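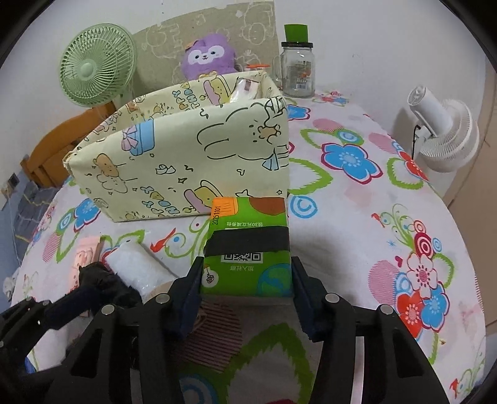 So where do all the little snack packets and plush toys go when the table has to be cleared by dinner? Into one big open box with a lid you can find again, and the box goes back on the same shelf every night.

I got that answer from Treasa Scanlon, who ran the Saturday tidy-up morning at the Durkirska community rooms, and I've been trying it at my own house ever since. It was my first time going and I figured I'd stay for coffee and leave. I stayed until they put the chairs up!

The idea is pretty simple. You bring the stuff that drifts around your place (packets, toys, the odds and ends with no home) and you sort it into storage boxes at long tables. The cartoon-covered ones were my favorite, the kind with rabbits and bears and slices of cake all over them, and I'd have taken a yellow one home if I'd had the trunk space. Treasa says kids put things away faster when they like the box. Mine are testing that.

Ezequiel Bermúdez handled the packing table and he's strict about packets: flat ones stand up along the side, soft toys stay out until last. I always did it the other way around and then wondered why the lid popped off.

The January mornings brought in $900 for the rooms, and $600 of that is going toward new shelves in the hall on Zasergate. The rest covers coffee, I hope, because we drank a lot of it.

There are 2 more mornings planned, both starting at 10. Entry is $3 at the door and kids get in free. Bring your own boxes if you have them, or buy one there.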